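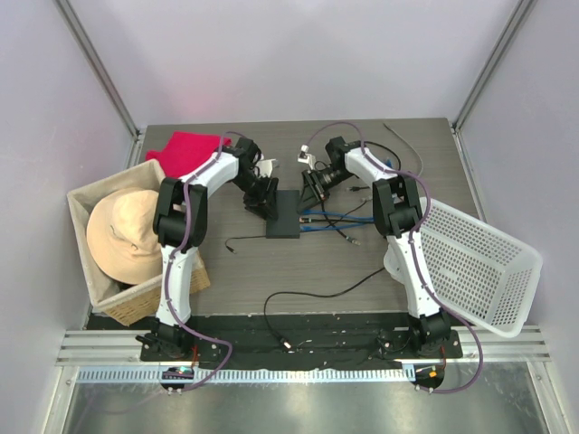

Baskets, and what ends up in them

by Angeliki Kouris

Back in April I asked readers of the Kindstead letter what they used for the stuff that comes in and out of the house with them, meaning hats, scarves, chargers, dog leads and so on, and I got 182 replies, which is more than I have ever had to anything, including the time I was rude about slow cookers. I have read every one of them (it took two train rides and most of a Sunday) and I want to say thank you, and also sorry to anyone who wrote three pages and only got a "lovely, thanks!" back from me.

The great divide is between the wicker people and the plastic people. I had always counted myself firmly on the wicker side. I like a basket with a cloth lining, the kind where the fabric folds down over the rim and looks a bit like a turned-back bedsheet, and I like that you can put a hat in it and the hat looks as if it has been put away even if you only dropped it there on your way to the phone. A plain woven basket without a lining is another matter. It snags. I lost the cuff of a perfectly good cardigan to one years ago and have never really forgiven it.

But the lining does get grubby, especially in summer, when everything that goes in has sunscreen on it. If yours ties or buttons on, take it off and wash it on cool with your light things, then put it back while it's still a tiny bit damp so it stretches over the corners. Mine shrank the first time I washed it, and I spent a whole evening tugging at it like somebody trying to get a fitted sheet onto the wrong bed. If the lining is sewn in, a soft brush and a bowl of soapy water will do most of it. Go easy on the water, prop the basket upside down afterward somewhere with air moving through, and please don't put it on a radiator. For the wicker itself I use an old paintbrush to get the dust out of the weave, and I do it outdoors, facing away from the wind!

Now, the plastic mesh kind. I was a snob about these and I'm taking it back. A good many of you wrote in to defend them, and Marius Voicu went so far as to send a small essay, the gist of which was that a white plastic basket with holes in it can be rinsed under the tap in less time than it takes to find the paintbrush. He's right, of course. You can see what's in it from the side, too, so you aren't forever tipping everything out to find one glove. I bought one in the sale at Sowerby, where it had 10 percent off because of a scuff I still haven't managed to find, and it has been in use every day since. What it is not good at is small things. Pens go through the holes, hair clips go through the holes, and anything with a thin plug on the end will poke itself out through one opening and back in through the next until you have more or less knitted it to the basket.

That brings me to cables, which nearly everybody mentioned and nearly everybody was cross about. My own rule, arrived at slowly, is that cables don't share a basket with anything soft. Put a network cable in with a scarf and you'll be there all afternoon. I keep the ones we use every week on a shelf, coiled loosely and held with a strip of that scratchy fastening tape, and the thin black ones that all look the same get a paper tag with a word on it, such as "speaker" or "old camera" or, in one case, "ask Dad." The network cables are easier to spot if you buy them in a color. Ours are stiff, so I make a wide loop and don't fight them. And if you have one of those flat black boxes that everything plugs into, do give it a spot of its own where the air can get at it, and don't let the household start treating the top of it as a shelf.

Hats deserve a paragraph. A bucket hat is about the most forgiving thing you can own, and it will live quite happily in a basket, crown up, with nothing heavy on top. Put it in last. If the brim has gone wavy, dampen it with your fingers, smooth it flat on a towel and leave it overnight. Straw hats want a hook, or a shelf all to themselves, and I'm afraid I won't be talked out of that, although several of you tried. Check the care label before you wash any hat at all, and if there's no label, a damp cloth around the inside band is usually enough.

As for the cloth that always ends up crumpled next to the basket and never in it (every house seems to have one, and in mine it's a red one), I've given up trying to find it a home and simply decided that it's the dusting cloth. It gets a shake out the back door, a go around the shelf, and into the wash with the other reds. A few of you fold yours. I admire you very much.

One more practical thing and then I'll let you go. Before you buy another basket, measure the surface it's going to sit on, and then measure it again with the things that already live there still in place. I have bought nine baskets in my adult life that were too long for where I wanted them, and a basket that pokes out past the end of a table will sooner or later meet somebody's hip. If you already own one like that, turn it the other way or move it to the floor. Gimovura on the corner will let you take one home and bring it back if it doesn't fit, as long as you keep the tag on.

We're having a basket swap on Sat 6 June in the front room at Bidivow, from mid-morning until the tea runs out. Bring anything clean and sound that you've stopped using, with or without its lining. Loose linings are welcome too, and I'll have a sewing kit with me for anyone whose ties have come off. If you can only come for five minutes, come for five minutes.

Comments

Marius Voicu
It was hardly an essay. But thank you, and I'm glad you've come around on the plastic ones. For pens, put a jam jar in the corner of the basket. Ours has been in there for years.

hatsandhens
Will there be any small wicker ones at the swap do you think? I need something for the windowsill and everything in the shops is enormous.

Angeliki Kouris
I have two small ones I'm bringing myself, hatsandhens, so come early and I'll put one aside for you. One has a slightly chewed handle.

Jo in the end house
My lining shrank as well. I unpicked the side seams and put in a strip from an old pillowcase, and now it fits better than it did when it was new. Happy to show anybody how.

hatsandhens
Chewed handle is fine, thank you!!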